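Olik opens training floor where workers teach robot arms to fold laundry

November 20, 2020

Olik, a company that builds folding equipment for commercial laundries, has opened a training floor in Dindach where workers steer robot arms by remote control to show them how to handle clothing.

The floor has 21 stations, each with a table, an arm and a seat for an operator. The operator holds a pair of hand controls and moves the arm through a task from start to finish. Each run is recorded, and the recordings are used to train the software that will later move the arm without a person at the controls.

The company said its operators had recorded 3,002 complete folds since the first stations were switched on in June. Another 960 runs were thrown out, most of them because the operator stopped partway or the garment ended up on the floor.

"Cloth is hard to write rules for," said Rafsan Bhattacharjee, who manages the training floor. "You pick up a shirt by the shoulder and it hangs one way. You pick it up an inch over and it hangs a different way. A person sees that and adjusts. We want the adjusting in the recordings."

Olik has sold folding machines for towels and sheets for years. Those machines work with flat, square goods fed in by hand. T-shirts, scrubs and children's clothes have mostly stayed with human folders, and the company says its laundry customers have been asking for help with them.

New operators start with washcloths and move on to T-shirts when their trainer signs off. Bhattacharjee said most people need six shifts before their runs are smooth enough to keep. Early on, he said, they tend to close the fingers too soon, or push down into the table while reaching for an edge.

The arms can be taught in two ways. For most work the operator uses the hand controls from a seat beside the table. For short moves, such as setting the angle of the fingers before a grasp, a trainer can take hold of the arm and guide it into position directly. The arm goes slack while this is done and stores the path it was led through. Olik said it began with hand guiding for everything but moved away from it for full folds, which took too long and left trainers with sore shoulders by the end of a shift.

Each shirt is laid on the table by a worker before a run begins. Some are spread out, some are bunched, and some are dropped from waist height and left as they land. The mix is set at the start of the shift. Operators are told not to tidy the shirt before they begin, and a run counts only if the arm does all of the handling.

The company hired its first operators from a laundry run by Martens, which closed one of its two plants in the area last year. Several had folded by hand for more than a decade. Bhattacharjee said they were slower to get used to the controls than younger hires with experience in video games, but their folds came out cleaner.

"They know where to grab," he said. "The controls you can learn. Knowing that a sleeve goes in before the side, and how far, they already had that." 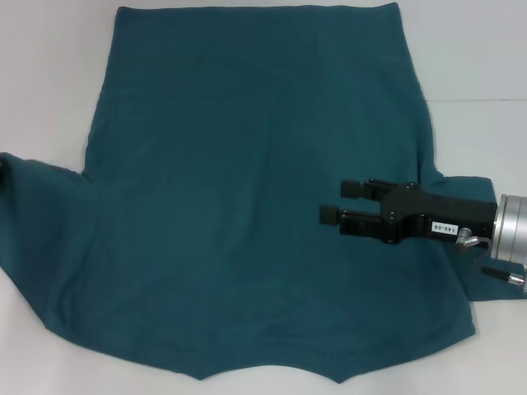 A two-finger gripper over a teal garment on a white table.

Ganon, a uniform rental firm, has agreed to try two of the arms at its sorting plant once the software can fold a plain T-shirt on its own. No date has been set. In the trial, an operator in Dindach would watch over both arms and take control by remote when one of them got stuck. Those rescues would be recorded as well and added to the training set.

Olik would not say how often the software now finishes a fold without help. Bhattacharjee said results were good on shirts that start out flat and poor on shirts that start in a heap. Dark fabrics have also given the team trouble — folds and edges are harder for the cameras to pick out — and the lamps above the tables were replaced in the fall with softer ones.

Operators work four-hour shifts with a break every 40 minutes. Pay starts at the same rate as the company's assembly jobs. Olik said it plans to add an evening shift early next year and will take applications at its front office in Dindach. Experience with robots is not required.

The next items on the training list are long-sleeved shirts and pillowcases. Fitted sheets are not on the list.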